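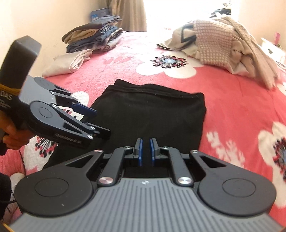
Fleece bedspread, coral pink with big white flowers, by Cilora

I've had this on my bed since August and I love it more than I expected to love a bedspread. I wanted something loud. My room faces north, the walls are the landlord's beige, and everything I'd bought up to then was gray because gray was on sale. This is coral, properly coral, the kind you notice from the hallway!

The flowers are what sold me. They're large and white, with dark centers done like little mandalas in black, red, white and blue, and the patterning is much fussier than it looked on my phone. My sister-in-law Ebise thought the centers would be too busy. She has since asked where I got it.

Feel: soft, warm, and a bit grabby, the way fleece is. Cotton sheets stay put underneath it. I do all my folding on the bed, and dark clothes show up so well against that pink that I've stopped losing black T-shirts in the pile (my old navy cover used to swallow them whole). A folded shirt doesn't slither off either, so I can get through a whole load of laundry and leave the stacks sitting there while I eat dinner.

Washing: cold, gentle, no softener, hung over the shower rail. Mine has been through 9 washes and the pink is still bright. It did shed some fluff in the first 2, so keep it away from your good black sweater until that's over with. Lint shows up on dark things, not so much on the bedspread itself.

Size is generous. I bought the queen for a full bed and it hangs nearly to the floor on both sides, which hides the storage bins nicely.

I paid 41 dollars at Fitzsimmons and they had a blue one too, but go for the coral. The only thing I'd change is the edge stitching, which has come loose at one corner. Five minutes with a needle and it was fine.

Rosimeire Seixas
May 11, 2019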